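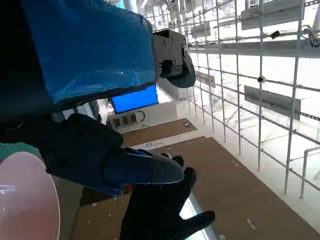
Dometti bread box, 2 months in. Quick one, I'm at work.

Bought the large one for the kitchen after the Gevby roll-top finally lost its hinge. Paid 48 on sale, normally it's more. Came from Zosthorpe in a box way too big for it, no dents.

Good stuff first. Lid fits tight. Not airtight, they don't claim that, there are two little vents on the back you can slide open or shut. Open for crusty loaves, shut for soft buns. Took me a week to figure that out becuase the leaflet is all drawings and no words. With the vents shut a sandwich loaf goes four days before I'd only want it as toast. On the counter in its bag I got maybe three. Sourdough is fine either way.

Sweet buns are the real test in my house. Melon pan especially, that sugar top goes sticky overnight in anything sealed. Vents half open, paper towel under them, still a decent crust next morning. By day two, meh. Eat them.

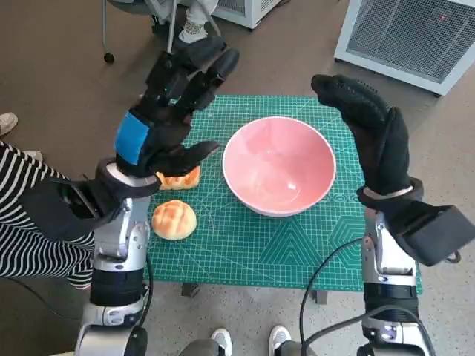

Two buns and the pink bowl, on the green cutting mat.

Bad stuff. The lid doubles as a cutting board, supposedly. It slides. Put a damp cloth under it or just use a real board. Also scratches if you look at it wrong, mine has a big one from a bread knife already. And crumbs get into the groove where the lid sits, need a toothbrush to get them out. Annoying.

Size: a long loaf from Medeiros doesn't fit whole, have to cut the end off. Regular loaf plus a few rolls, no problem.

Konrad Wieser told me to get the metal one instead, he's had his for years. Probably right. But it's ugly and it clangs.

Cleaning - hand wash only, dry it right away. I left the lid in the sink once and it warped a litle, went flat again after a day under some cookbooks.

Would I buy it again? At the sale price yes. Full price no, not with that lid. 4 stars, would be 3 without the vents.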